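Incident 48

Short fiction

1. Summary of event

At 2:10 in the afternoon, during a supervised pick trial at the Darberg shop, Arm 2 closed on a technician's sleeve and held it. The hold lasted 48 seconds. The technician was not injured. The sleeve was cut. The arm was locked out and tagged, and I was asked to write the report.

I am Wian Shabalala. I am the reliability engineer for the Clanar line of wrists and grippers, and I am also the technician. The form has no box for that. Under "Relationship to affected person" the choices are supervisor, co-worker, contractor and other. I ticked other.

2. Equipment

Arm 2 is a six-axis unit with a Clanar two-finger gripper. Grip force is limited in the drive and again in the safety controller. The controller is a Berano. It receives torque from the wrist, compares it with a limit, and drops the motor enable if the limit is exceeded for longer than two cycles. The two channels are meant to be independent.

They were independent on the drawing. On the arm, both channels read the same torque value, because in February somebody had replaced a failed sensor board with one from stores and the spare was an earlier revision. The earlier revision has one amplifier. It fits the same connector and passes the same power-on test.

I signed for the spare. I mention it in this section as it concerns equipment.

3. Sequence

The trial was in its second hour. The arm had completed 779 approaches with no fault recorded. I was inside the marked area with the enabling switch in my left hand, which is permitted in reduced speed mode. I leaned across to look at a cable.

The gripper was open. It came down to the correct height and then moved past the programmed stop. The fingers closed on the cuff of my right sleeve. I released the enabling switch. Motor enable should have dropped and the fingers should have relaxed to the spring position.

Motor enable did drop. The log confirms it. The fingers did not relax. When the drive loses enable it applies the holding brake, and the brake holds whatever the gripper has in it. This is written in the manual as a benefit to the customer, who does not want parts falling on the floor during a power failure.

I said "Hey." It isn't a command the system accepts.

Shek was at the bench on the other side of the fence. She asked if I was stuck or just leaning. I said stuck. She asked whether she should hit the emergency stop. I said it would do the same thing as what had already been done. She hit it anyway, and I have recorded that as correct behaviour.

The brake release is a small lever under the wrist cover. The cover has four screws. Shek looked for the driver and found the scissors first.

4. Interview with affected person

The procedure requires that the affected person be interviewed within one day. I booked the small meeting room for half an hour and sat in it with the form.

I asked where I had been standing. I answered that I had been standing where the floor marking allows. I asked whether I had been aware of the position of the gripper. I answered that I had been aware of it in general. I read this back and found it evasive, so I struck it out and wrote no.

I asked whether I had felt rushed. The trial had been moved up twice, and the people from the customer's side were due in the morning. I answered that the schedule was tight but manageable. That is what technicians always say. I have forty or so reports in the cabinet that say it, and in every one of them I accepted the answer and went on to the next line.

I asked what I had thought about during the hold.

There is no line for this either. I wrote the answer on the back. I had thought about the torque value. From where I stood I could see the screen, and both channels showed the same number to the last digit, and they went on agreeing as it drifted. Two real sensors never agree like that. They had been agreeing since February on a display I looked at every working day, and I had taken it for good calibration.

After that I thought about the shirt, which was my brother's.

The meeting ended nine minutes early.

5. Findings

5.1 The wrist sensor board was the wrong revision. The power-on test can't distinguish the two.

5.2 With a shared amplifier, a single offset error moved the reading on both channels. The controller compared a wrong number with itself and was satisfied.

5.3 The holding brake has no release that can be reached by a person who is being held.

5.4 The fault history for Arm 2 was clean. This was cited in three weekly summaries as evidence of health. I wrote the summaries.

Shek read the draft and said 5.4 was a bit hard on the author. I said the author had been consulted.

6. Return to service

The correct board came from Berano in a padded bag with its revision printed on the label. I fitted it, and Shek checked it against the drawing without my help and then asked me to leave while she checked it again. The two channels now differ in the third decimal place. I find I look at that before I look at anything else.

The brake release was brought out to a pull cord at the side of the wrist. We tested it with a length of foam pipe in the fingers, then with a rolled towel, then with the cut shirt, which was already on the books as evidence and had no other use.

The first supervised run was set for the next morning at low speed. The rule is that the same task be repeated with the same staffing, so I stood on the near side again. I had my sleeves short. The fingers came down open over the black disk and stopped where they had been told to stop.

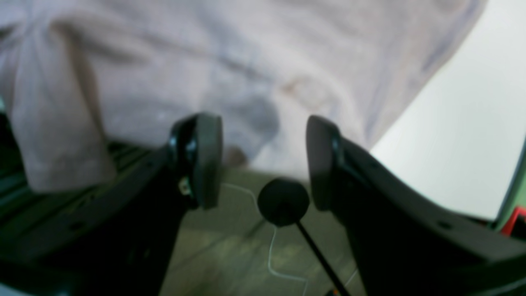 7. Corrective actions

7.1 Remove all early-revision boards from stores. Done. There were two. One was in the bin marked for the later revision, and I had labelled the bin.

7.2 Add a revision check to the power-on test. Open, with Clanar.

7.3 Raise a warning when the channels agree too closely for too long. Open. Berano have replied that no customer has ever asked to be told that everything matches. I have asked.

7.4 Hang scissors on the fence. Shek did this on the first afternoon, with a bit of string and a tag that says DO NOT BORROW. They have been borrowed once and returned.

7.5 Revise the interview form. I have added a line at the bottom, after the one about schedule pressure, with enough room for three or four sentences. It says "Anything else." My manager wanted to know what sort of information it was intended to capture. I told him I would send a completed one, and I turned the old form over and began to copy out the back.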